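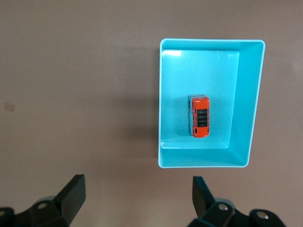

OK so I sold my car in September and a bunch of you asked how the bus thing is going, so let me just put it all in one thread and then I'll shut up about it.

Short version: I like it more than I thought I would, and I still complain about it every single day. Both are true before breakfast.

I take the 27. It stops at the bottom of my hill, goes past the hospital, wanders through Plurarcombe for reasons known only to whoever drew the map, and then drops me two blocks from work. In the car it was a straight shot. On the bus you get the scenic tour of every strip mall in the county.

Money first, everybody wants the money. My pass is $95 a month. I was paying $125 a month just for car insurance, and that's before gas, before parking, before the thing that was always wrong with the left front wheel (RIP, I do not miss you).

I'm not rich now or anything! I spend a chunk of it on coffee at the transfer stop. But I haven't had that sick feeling when a dashboard light comes on, and that's worth something to me.

The waiting was the hard part. For the first few weeks I'd get to the stop 10 minutes early and stand there like I was going to be graded on it. Now I leave when I see it turn by the church and I walk fast.

Gear talk, very quick. Good boots. Real gloves, the kind where you can still get a card out of your pocket. A bag that closes at the top, because I had an open tote in the rain for a week and my library book has never been the same. (I paid for the book. It lives with me now.)

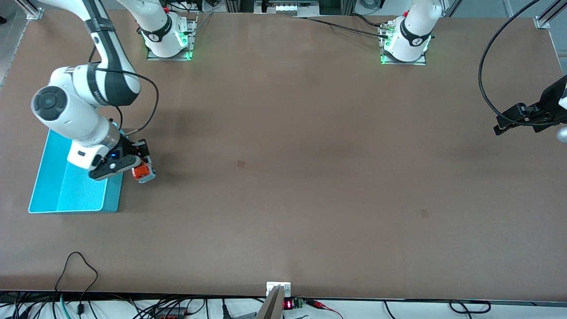 Emlyn Maddocks wants to know what I do when the last bus doesn't come, and whether I've ever been properly stuck. Fair question, Emlyn! Yes, twice. The first time I walked home and was furious for the whole walk. The second time I called my sister and she was furious for the whole drive.

So now I have a rule for nights out, I plan around the bus before the last one. If that one doesn't show, I've still got a spare. It means leaving parties a little early, and I've decided I'm fine with being that person.

Groceries! People worry about groceries. I used to do one giant shop and fill the trunk, and half the lettuce went to slime. Now I stop on the way home and get what I can carry. Cat litter is the only real problem. Cat litter was not designed for people with bus passes.

Things I didn't expect: I read again. I've gone through more novels since fall than in the three years before that. The back seat on the left side is the best spot, the heater's right under it and the light doesn't flicker. Please don't take my seat.

Also the regulars. We don't talk, but we nod. There's a man who does the crossword in pen, and one morning he turned around and asked the whole bus for a river in Italy. Four people said Po at the same time. Best commute of my life.

What I'd change if anybody at the transit office reads this: put a roof on the hospital stop. People stand out there in sleet after a night shift. A roof and a bench, that's it, that's my whole platform.

And the Sunday schedule. I don't even want to talk about the Sunday schedule.

Would I get another car? Ask me in a heat wave. My folks live way out past the end of any route, and right now I rent something small when I visit, which is a pain to book but still cheaper than owning.

If you're thinking of trying it, keep the car for a month and just leave it parked. See which trips bug you. For me it was the dentist, who is nowhere near anything - so I switched dentists.

Anyway, my stop's next. Answering questions tonight if you've got them, unless they're about cat litter.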